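Looking after old comic novels at home

Posted 18 May 2025 in Paper and Books

Most comic novels were printed cheaply and read hard. They went on trains, into bathtubs and under beach chairs, and the copies that turn up in thrift stores show it. I have 800 of them in a two-bedroom apartment, mainly paperbacks, and these are the things I do to keep them readable. None of it is conservation work. If you own something worth real money, take it to a bookbinder.

When a book comes in

Keep new arrivals away from the shelves for two weeks. I use a cardboard box in the hall closet with the lid off. Check for silverfish, live mold and the small round holes left by beetles. A book with fuzzy mold goes in a sealed bag and out of the house.

Hold the book closed and brush the top edge with a soft, dry paintbrush, working away from the spine. Then do the front edge and the bottom. Shake it gently over the trash, still closed. Most of the dust in an old paperback sits on the top edge.

Take out bookmarks, bus tickets and newspaper clippings. Newsprint leaves a brown shadow on the facing pages. If you want to keep a clipping with the book, put it in an envelope and write the title on the outside.

Setting up a place to work

Any table will do if it is clean and the light is good. Put down a towel or a piece of felt so the covers don't scrape, and keep drinks on another surface. You need a paintbrush, a white vinyl eraser, cotton swabs, waxed paper and a small bottle of PVA glue. A bone folder is nice to have. The back of a spoon does the same job.
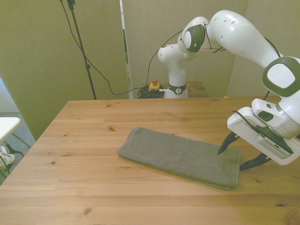
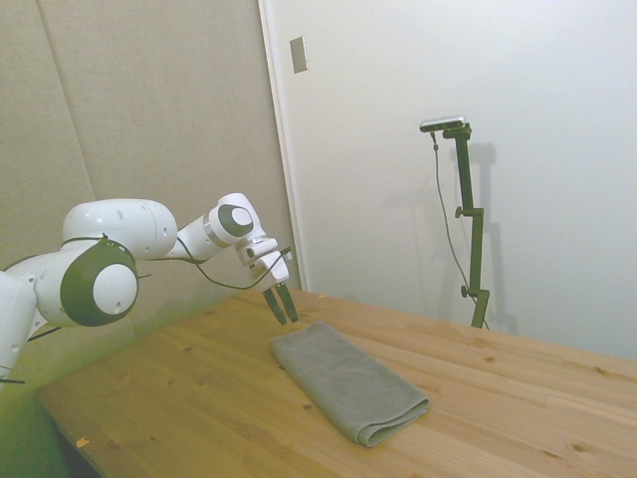
Price stickers and pencil marks

Warm the sticker with a hair dryer on low for a few seconds and lift one corner with a fingernail. Peel it back flat against the cover, slowly. On glossy covers, any residue comes off with a swab barely damp with lighter fluid, with the window open. Don't try this on matte or uncoated covers. It leaves a stain that is worse than the sticker.

Pencil comes off with the vinyl eraser if you rub in one direction. I leave the notes in the margins alone. My copy of the third Brata omnibus has a check mark by every joke some earlier reader liked, and I wouldn't part with it.

Loose pages

A thin paperback of 192 pages is held together by one strip of glue, and the glue gets brittle. If one page has come out:

1. Check that it faces the right way and belongs where you think it does.
2. Put waxed paper on both sides of the gap.
3. Run a very thin line of PVA along the inner edge of the page with a toothpick.
4. Slide the page in until the outer edge lines up with the others.
5. Close the book and leave it under a heavy dictionary overnight.

If whole sections are dropping out, a rubber band is no answer. It cuts into the edges and then melts onto the cover. Tie the book with flat cotton tape, or buy another reading copy.

The Ustberg pocket editions are the worst for this. The spine cracks in the middle the first time you open them wide, so read them half open.

Smells

Put the book upright, slightly fanned, in a lidded plastic tub with an open dish of baking soda. The soda must not touch the paper. Give it a week and change the soda. Cigarette smoke takes longer, and on some books it never fully goes.

Dryer sheets only add a second smell.

Shelving

Keep the shelf out of direct sun. Orange and red spines fade first. Pack the books so you can pull one out by its sides without hooking a finger over the top. My paperback shelves hold 38 books each at that fit. Tall hardbacks go together so that short ones don't let them bow.

Where to find replacements

Huamán Books in Felell keeps a 500-title humor section at the back and will let you leave a want list. Library sales are cheaper, but go on the first morning. Check the last page before you pay. A farce with the ending missing is no use to anyone.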